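How to Look Up an Old Mining Claim Without Fooling Yourself

Every few months someone tells me their great-grandfather "owned a gold mine" and wants to know how to prove it. Usually he had a claim, and a claim is a much smaller thing. Before you frame anything, work through these steps.

1. Find the district first. Early camps kept their own books, and county lines moved around them. The Indport district, where I do most of my digging, sat in two counties before it settled into one. Searching by today's county will lose you the first six years of records.

2. Get the recorder's index and read it yourself. I don't trust typed transcriptions. The one for Indport lists 246 claims, and I have found over 30 with the wrong page number. Spellings drift too. The Flurberg lode is in there three different ways.

3. Read the location notice closely. You want the date, the name of the locator, and the description of the ground. "From the blazed pine 120 feet to the creek" tells you very little now. The pine is gone and the creek has probably moved.
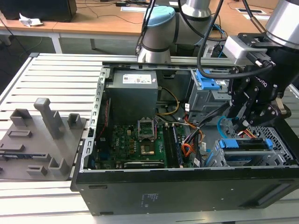
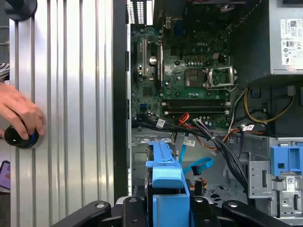
4. Check that the work was done. Most camp rules said a claim left idle could be taken by the next man along. Look for later affidavits of labor, and be a little suspicious of those as well -- the person swearing to the work was often the person who wanted to keep the ground.

5. Look for a patent. A patented claim passed into private ownership and should show up in federal land records. If you can't find one, don't assume it was lost. A lot of claims were simply dropped.

6. Compare against the camp's minutes, if they survive. The minutes for Utau do, in part, and they show disputes settled by a show of hands that never reached the recorder's book. They were also written up by the winning side.

Family stories go last. Write them down, mark them as stories, and keep them in a separate folder until a record backs them up. Some of mine have been sitting there for years.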